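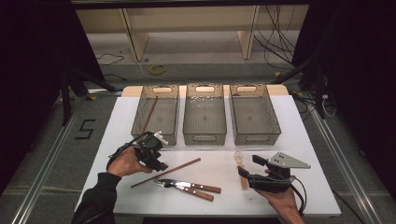 I have been reading the Plirden write-up on sorting with hand-held grippers for most of a week now, and I still can't decide whether the result in it is a result. The claim is easy enough to state. A person holds a gripper in each hand, tidies a handful of objects into baskets, does it again and again, and a policy trained on those recordings then drives two arms through the same job. The arms never appear in the training data at all. As a way of getting data cheaply I think it's fine, and I have argued for it before. What bothers me is how much of the sorting problem has gone before anybody picks anything up. Take three smoky baskets in a row along the back of a white board, one chopstick already lying in the left-hand one and a second chopstick still out in the open beside a pair of shears. A policy that gets the second chopstick into the left basket could have learnt "same with same". It could equally have learnt "long thin brown thing goes left", or just "first reach goes left". The paper says the first and I don't see how the numbers tell them apart.

So, the numbers. They recorded 1000 demonstrations. After cleaning, 486 were kept. The trained policy was then tried 15 times and got through the whole task in 13 of them. Those are the four figures everyone repeats, and I'll go through them in that order, because my trouble starts with the second one.

Throwing away more than half of your recordings is not a scandal. Hand-held data is messy. Tracking drops out when you turn your wrist too far, one hand covers the other, somebody coughs. But the cleaning rules take up a single paragraph in an appendix and one of them is "demonstrations with atypical strategies were removed". Atypical by whose reckoning? If a demonstrator picked the shears up by a handle when the others used the blades, is that atypical? What about using the left hand for something on the right? I'd like to see what went in the bin. If the discarded half is mostly lost tracking, good. If it's mostly people doing the task in a perfectly sensible but different way, then the policy has been shown one route through the job and we shouldn't be surprised that it follows it.

I wrote to Jasmina Golob about this, since she has worked on the same kind of set-up and has more patience with me than most. Her answer was that mixed strategies really do hurt this family of methods. Two people reaching for the same object with different hands gives the model two good answers, and it can end up dithering between them. She thinks the rule is probably there for that reason and that it is reasonable. I accept the first part. Dithering is a real problem and I've watched an arm hover over a spoon for what felt like an entire afternoon. But if the method only works once you have ironed out human variety by hand, the cost of the ironing belongs in the headline. "Cheap data" and "cheap data that someone then spent weeks watching" are different products.

Now the 15 trials. I know why it's a small number. Running two arms on a table is slow and boring and things break. Still, 13 out of 15 is consistent with a policy that works nearly all the time and also with one that fails a third of the time or a bit worse. The write-up compares it with a baseline trained on teleoperated data and calls the difference "clear". It may be. I'd want a lot more runs before I used that word, and I'd want to know who reset the table between them. Resets are where these things quietly go wrong. If the same person who wants it to work is also placing the shears, the shears tend to end up at a friendly angle. I don't mean cheating. I have done it myself without noticing and only saw it when I looked at the start positions plotted on top of each other, a tight little cluster where I'd have sworn I was scattering them.

And what happened in the two failures? One line each. In the first, a chopstick "was not retained". In the second, the policy "terminated early". I would swap three pages of the related work section for a proper account of those two.

Chopsticks are a cruel thing to grip, by the way, and I give them credit for choosing them. They are thin, they roll, and on a flat board you can't get your fingers underneath. A human holding a gripper solves this by feel. You press down a little, you sense the tips touch the board, you squeeze and drag. Some of that gets through the handle to your palm and none of it gets into a recording made up of pictures and finger width. The policy has to find its own way of doing the last few millimetres from what it can see. That it manages at all is the most interesting thing in the paper, and they hardly mention it.

Shears are another matter. With two handles and two blades there are several places to take hold of them, and where you hold them decides how they land. If they need to lie flat in a basket you have to plan for that at the moment of picking up. I couldn't find anywhere whether landing across the rim counts as success. In the definitions, an object is "placed" when it is "released in the basket region". Region! Draped over the edge with the blades sticking out is in the region.

There's a wider point about backgrounds that I keep coming back to. The appeal of hand-held collection is that you can take it anywhere. Kitchens, sheds, the back of a shop. Then you look at where a lot of it gets done and it's a framed bench with a white board on it. A white board makes every object stand out beautifully. It also means nothing has been asked of the policy in the way of finding a brown chopstick on a brown table. The Plirden authors do have a short section on new surfaces, where they swapped the board for a patterned cloth, and success fell. They don't say by how much in the text and the bar in the figure has no scale I can read. I asked. No reply yet, and I'll add it if one comes.

For contrast, the Welley group put out a note in March on nearly the same idea, with fewer objects and a worse headline. Their policy did badly. But they moved the containers about between trials, swapped left for right, and took away the object already sitting in the container as a hint, all as separate conditions. The result fell apart when the containers were swapped, which told you straight off that the thing had learnt positions. I learnt more from that bad number than from Plirden's good one. Nedeljković's follow-up then mixed the container order in the training recordings, and performance on swapped containers came back up — not all the way, but enough to say the method could learn the rule if the data forced it to.

That is the test I'd like to see here and it wouldn't cost much. Put the chopstick that's acting as the hint in the right-hand basket and leave everything else where it is. If the second chopstick follows it, I'll withdraw most of this post. If it goes left anyway, we know what was learnt. You could do it in a morning with the trained policy they already have.

Despina Golob (Jasmina's sister, and the more sceptical of the two, if you can believe it) read a draft of this and thinks I'm being too kind. Her view is that putting things in baskets has become popular because it forgives so much: a basket is wide, you can miss by a thumb's width and still score. She'd rather see one object put into a slot that fits it. I think that's a bit hard. Plenty of real jobs are baskets. The Billwood people, who do have a paying customer, are mostly dropping things into tubs, and the customer minds very much which tub and hardly at all how neatly.

Which tub is the bit I'm not convinced about. The motion looks good to me. Two-handed work from hand-held recordings, carried over to arms with no arm data in training, does seem to function, at least on a clean board with well-behaved lighting, and a couple of years ago I would have bet against it. The sorting claim is a separate one and it's riding along on the back of the first. I'd be happier if the title dropped the word "semantic".

I've had two emails asking whether the recordings are public. The cleaned set is promised for "after review". I've asked for the uncleaned one as well.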